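Home | Kitchen | Laundry | Shed | Seasonal | Search

Clearing the table without losing your mind
Last updated: January

I love a clear table. There's something about walking into the kitchen in the morning and finding a bare surface ready for coffee and a bit of toast that makes the whole day feel easier! But ours is also the homework desk, the mail pile and the place where every condiment in the house comes to live, so over the years I've collected a few habits that really help. Pinch whichever ones suit you.

Start with whatever can tip. Cups, bottles, the jug, anything tall. I used to stack plates first and would always catch a glass with my elbow (goodbye, last of the good tumblers). Now the tall things go first and the plates can wait.

Keep a sauce tray. A cheap baking tray with a lip does the job, or the shallow Unell one I found at the op shop for 5 dollars. Tomato sauce, mustard, salt, pepper and the vinegar all travel together, out to the table and back to the fridge or cupboard in a single trip. Wipe the bottoms before they go back! A sticky ring on a fridge shelf is ten times harder to get off once it's cold.

For ketchup that has dried around the lid, hold the cap under a warm tap for a minute and go round it with an old toothbrush. Dry it well before you screw it back on. I do all the squeezy bottles at once, usually while the kettle's boiling.

Light-coloured tables show everything, and I've come to like that, since you can see where the cloth has missed. My mix is 200 mL of warm water with a small squirt of dish soap, on a cloth that's been wrung out hard. Go with long strokes from the far side towards you and catch the crumbs in your other hand. Then a dry tea towel straight over the top. For tomato or turmeric marks, try a paste of bicarb and water on a hidden spot first, leave it for 17 minutes (the length of my favourite radio serial, very scientific) and wipe it off gently. Skip the scourer, it dulls the finish.

Coloured plates deserve a quick rinse before they sit. Our everyday ones are Zastora seconds in all sorts of colours, and the paler ones hold on to beetroot like you wouldn't believe. A soak in cool water sorts most of it out.

Now, the thing that made the biggest difference at our place was deciding where the halfway pile goes. Everyone has one, the bits that have left their spot but haven't made it to the sink or the fridge, and if you let it spread you end up clearing the same table twice. Choose one landing place and work from there. When things look like they do here, I'd grab the black cup lying on its side first, then lift the ketchup bottle off the pink plate and stand it on the tray, and the plate can go straight to the sink. Last of all come the little odds and ends, which get a bowl of their own until bedtime. 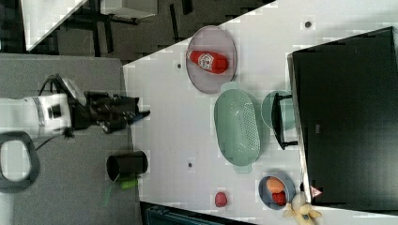
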